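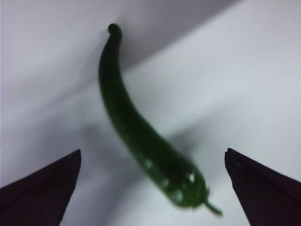

Kitchen > Small Tools > Reviews

Bisgaard Chili Corer: a lot of tool for a little pepper

April, by Alaric Wojcik

I have cored chilies with a paring knife for most of my adult life and never felt held back. So I came to the Bisgaard corer with my arms crossed. It's a narrow steel blade with a serrated edge and a plastic handle, and the box promises to "empty any pepper in seconds." Any pepper is a big claim. I bought mine at the kitchen shop in Fostham and paid full price.

The box shows a jalapeño. Of course it does. Jalapeños are short and fat and you could core one with a spoon. What I buy most weeks is the long, thin green kind, curved along its length, with a tip that hooks over at the end. It's plump near the stem for a little way and then it narrows, and a straight blade can't follow a bend. That was my test.

You cut off the cap, push the blade in, twist, and pull. On the jalapeños it worked as advertised. I did 7 for stuffing and only one split, and I'll take the blame for that one. The seeds came out in a clump with most of the white rib attached.

The long ones went badly. The blade went in fine at the thick end and then came out through the side at the first curve. I tried a straighter pepper and got maybe a third of the way down before it got too tight to turn. The lower seeds stayed where they were. I ended up slitting the things lengthwise with my knife and scraping them out, as I always have, except now I had two tools to wash.

Washing is another gripe. Seeds lodge in the serrations and you need a brush to get them out. The handle gets slippery when wet, and I don't love that on something pointed. Bisgaard says dishwasher safe. Mine has been through a few times and looks the same, so I'll give them that.

I also borrowed the Flenesex version from my sister for comparison. It has a thinner blade, so it gets farther down a long chili, but it flexes when you twist and the handle is too small for my hand. She likes it. She also mostly grows jalapeños, out at Stemstead, so make of that what you will.

Before buying I read plenty of glowing comments about the Bisgaard, and as far as I could tell they were all from people making poppers. If that's you, and you make them by the trayful, go ahead – it will save you some time. For long green chilies, keep your paring knife sharp and wear gloves if your skin minds the heat.

2 stars out of 5. It would get another if the box said "jalapeños" where it says "any pepper."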